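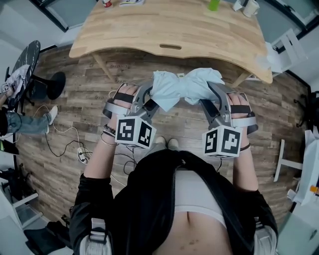
Priline Residents' Forum
Household and Shared Rooms > Cloths, Linens and Laundry

Topic: Folding standard for reusable cleaning cloths

linen_desk
Posted March 5, 2020
Members are asked to comment on the proposed standard for folding and storing the reusable cloths kept in the shared rooms at Priline. At present the cloths are returned to the shelf in whatever condition the last user leaves them. The proposal is as follows. Each cloth is to be shaken out, pulled straight between both hands at the corners, folded in half twice, and placed on the shelf with the folded edge facing out. Blue cloths are for tables. Gray cloths are for floors. Comments will be accepted until the end of the month.

northstair
The color rule has my full support. I would ask that the folding rule be reconsidered. A cloth that will be used again within the hour does not need to be folded, and residents are unlikely to comply.

Pappas_Block_C
I must respectfully disagree with the previous member. Our block adopted a folding rule last June. The shelf now holds 109 cloths in the space that was formerly full at much less than that. Cloths stored in a heap also keep their creases, and a creased cloth leaves streaks on a tabletop.

northstair
Streaks are caused by excess detergent. I have used unfolded cloths for 9 years without difficulty.

quietfloor
May I ask for clarification on the method? The proposal says "pulled straight between both hands at the corners." If a cloth is held by the middle of each side, it gathers in the center and cannot be folded flat. New residents frequently hold it this way. The wording should state that two neighboring corners are to be held, with the long side hanging down.

linen_desk
The point is well taken. The text will be amended to read "held by two neighboring corners along a short side."

ledger_unit4
For the information of members, the cost of replacement cloths and related supplies last year was 3,649, according to the statement posted on the notice board. A considerable part of this was for cloths that had been put away damp and had to be discarded. I suggest that drying be addressed before folding. The Navov rack in the laundry room is seldom used.

Pappas_Block_C
Seconded. A damp cloth should not be folded under any circumstances.

hallway_east
The Ernurari cloths supplied to our floor are thicker than the others and do not lie flat after a second fold. Would one fold be acceptable for these?

linen_desk
One fold is acceptable for the thicker cloths. They should be kept in a separate stack so that the shelf remains level.

northstair
I wish it to be recorded that I still consider the rule unnecessary for cloths in daily use. If it is adopted, I request that a basket be provided for them.

quietfloor
A basket would be a reasonable arrangement, provided that it is emptied every 3 days.

linen_desk
The revised text will include the corner wording, the drying requirement and the basket. Members who wish to comment on the size of the basket may do so in this topic.

hallway_east
A shallow one, please. Deep baskets are never emptied to the bottom.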